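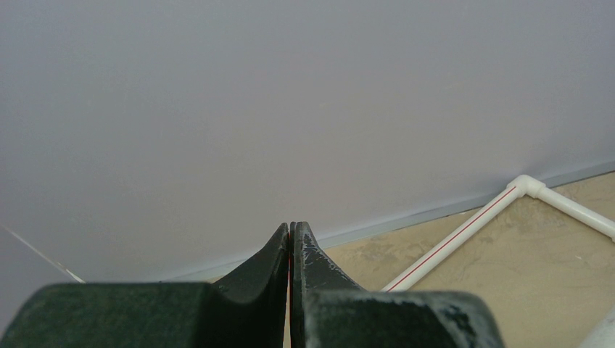 Week 5 handout: Depreciation, or how things get old on paper
Instructor: Hiba Ghanem

Straight-line method first. Cost minus salvage value, divided by useful life. Covby buys a label printer for $1368, expects to use it two years, and hopes to get $236 for it afterward. Hope is allowed in this column. The yearly charge is $566.

Useful life is a guess with a signature under it. Write down who guessed.

Land is not depreciated. Students depreciate it every September anyway.

Repairs go to expense, improvements go to the asset. A new coat of paint is a repair, however proud you are of it.

Read to page 28 before section. Problem 2 (the Selteck van) is due then, in ink, with your work shown. Hanan Abu Hammour grades these and does not round.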